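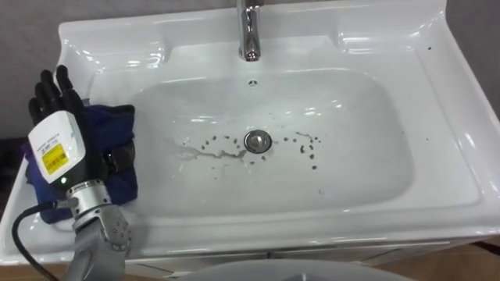 The Five-Minute Sink

I have a bad habit of cleaning the bathroom only when company is on the way, and for years that meant attacking the washbasin last, with the doorbell already ringing. Then I spent a week in February following Müzeyyen Güneş on her rounds at Jorkivham, a guesthouse with 15 rooms and a whole lot of white ceramic, and now I do mine every single morning (my sister thinks I'm ill!).

Müzeyyen starts dry. She wipes out the loose specks near the drain with a paper towel before she runs any water, so the grit doesn't get dragged over the glaze. Then comes dish soap on a soft sponge, from the rim down, and she pokes a bottle brush into the overflow hole - I had never once cleaned mine, and I'm not going to tell you what came out.

Cloudy streaks get a cloth soaked in white vinegar and ten minutes of peace. Keep the vinegar off the faucet, though. Chrome only wants soap, a rinse and a dry towel, and the same goes for a chrome stopper, which she buffs until she can see her own face in it.

Her colleague Yoga Tjoa swears by baking soda instead. They've been arguing over it for years, and I've tried both. I'm with Müzeyyen, mostly for the smell.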